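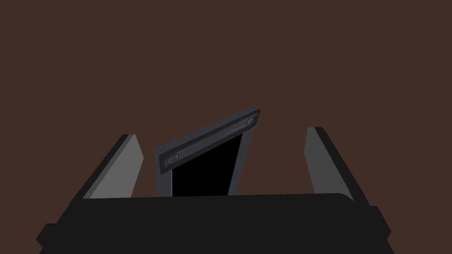 Opening, slide 1. Bleeding brakes at home, one person, basic tools. Ask who has a soft pedal right now and let them put their hands up. Say up front that a soft pedal after a caliper or hose swap is nearly always air. Then hold up the cap from the Hattar reservoir. Point out that plain black and dark brown are what old fluid looks like in a jar. New fluid is clear to light yellow. If yours looks like coffee, flush the whole system.

Slide 2. What to have on the bench before the car goes up:
Fresh fluid, sealed. DOT 3 or DOT 4, whatever the cap says.
Clear hose that fits tight on the bleeder.
A jar.
Six-point wrench, 9 mm on the Tasum calipers. Check yours first.
Rags and a bucket of water. Fluid eats paint.

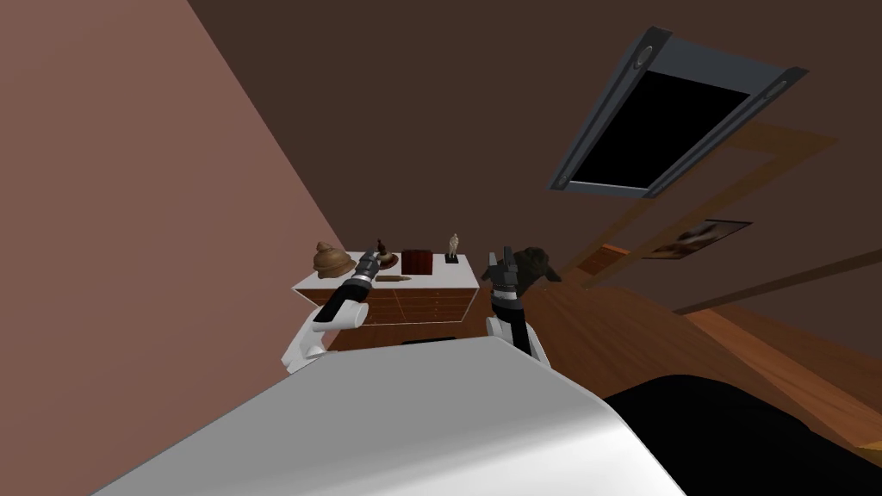

Slide 3. Order of wheels. On most older cars with a front/rear split you start at the wheel farthest from the master cylinder and work in. Some cars with a diagonal split go in a different order, so look it up. My Iketti wagon has its own order and I got it wrong the first time. Cost me a quart of fluid and an evening.

Tell the stuck bleeder story here if there is time. Short version: penetrating oil the night before, tap it, tighten a hair, then loosen. Stop if it starts to twist. A snapped bleeder usually means a new caliper.

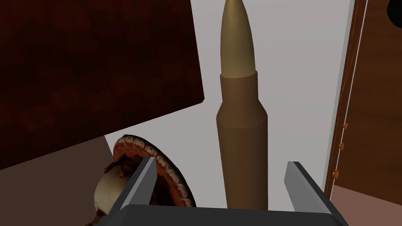 Slide 4. The two-person way. Helper presses slowly and holds. You open, fluid moves, you close. Only then does the helper let up. Say that twice. Top up the reservoir every 4 or 5 strokes. If it runs dry you start over, and with ABS you may need a scan tool to get the air out of the pump.

Slide 5. Working alone. The Somden vacuum pump works but pulls air past the bleeder threads, so bubbles in the hose don't always mean air in the line. A pressure bleeder is easier. Keep it low and follow the pump's own limit.
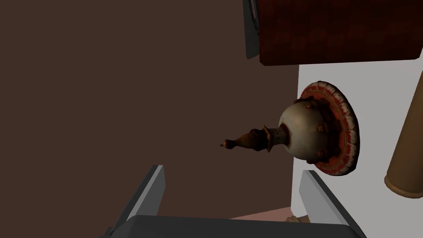
Reading time: 4 min | 557 views

Slide 6. Checking the job. Engine off, pump the pedal until firm, hold it. If it sinks, look for a leak or a bad master cylinder. Start the engine and the pedal should drop a little, then stop. Roll down the driveway and brake before you go near the street.

Questions. Somebody will ask about DOT 5. It's silicone, don't mix it with the others. Somebody will ask about my car: it's a 2000, original lines, replaced the rear hoses in September.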